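Mattes Fröhlich
Feb 2, 2023

Buckley High's student leadership program sent out its winter newsletter. I read the whole thing so you don't have to. A few thoughts from a parent who has sat through 4 years of these.
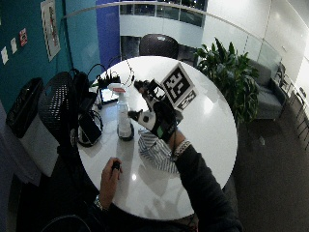
2/ Headline claim: students gave 2606 service hours between November and now. Great number. Who logged it? The newsletter says hours are "self-reported through the club portal." My daughter's portal had her down for a canned food drive she missed with strep.

3/ I'm not saying the kids are lying. I'm saying the form lets you pick "half day" or "full day" and there is no box for "stood in the gym for forty minutes."

4/ Next: 246 students "engaged in leadership." Engaged how? I asked at the open house and was told it counts anyone who came to at least one meeting. The first meeting had pizza.

5/ The officers are a different story. There are 19 of them across all the clubs and I've watched a bunch of them work. The girl who runs the Saturday reading hour at the Clullura branch library has been there every single week I've dropped off my son. She gets one line on page three.

6/ Meanwhile the regional conference in Ladorum gets two full pages. Opening ceremony, closing ceremony, a keynote on "finding your why." Cost per student isn't listed. I emailed to ask. Got back a link to the newsletter.

7/ Somebody replied that conferences look good on college applications. Sure, maybe. Is that what we're fundraising for? Because the wrapping paper I bought said "community service" on the order form.

8/ And the new thing, the Onelum badge. Students earn it by finishing an online leadership course. My daughter did the course in one evening with the TV on. Passed every section. She says she couldn't tell you one thing that was in it. She's very pleased with the badge.

9/ Things I'd like to see next time:
What the conference cost and who paid
Hours signed off by whoever ran the event
A page on the reading hour, with the kids who do it named

10/ A teacher I respect messaged me to say I'm being hard on a program that gets shy kids out of the house. Fair point. It got mine out of the house. I'd still like to see the budget.

11/ Next parent meeting is in the cafeteria, and questions have to be sent in ahead of time. I've sent mine. Will post the answer here if I get one.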